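Eker Letters, transcribed
Data card, version 2

Hello, and thanks for stopping by. The collection gathers the letters and daybooks of Dr. Anton Eker, a country physician who spent most of his working life in the valley town of Skerilia and who, between house calls, pressed mountain flowers, measured rainfall and wrote to almost anyone who would write back (his sister kept everything, bless her).

What's in it
There are 300 letters and 43 daybook pages, one plain text file each, UTF-8. File names start with the year, then the correspondent. The longest run is to the botanist Cárdenas, and it's my favourite by a long way, full of quarrels over the colour of a gentian.

How it was transcribed
Nazar Hordiienko typed the first pass and I checked it against the originals over a very pleasant September. Eker's spelling is left alone, place names included, so Prolley also turns up as Prolei and Brolley. Words we couldn't read are marked [?].

Known gaps
The daybooks skip two winters. Latin plant names haven't been matched to modern ones, and 20 letters have no date at all, so those file names begin with 0000.

Use
Free for teaching, family history and research. Please credit the collection, and do send corrections, however small!

Last updated August 13, 2019
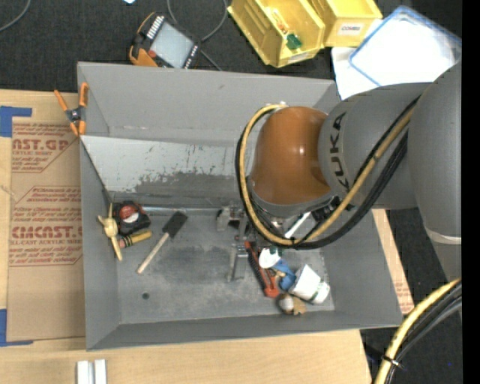
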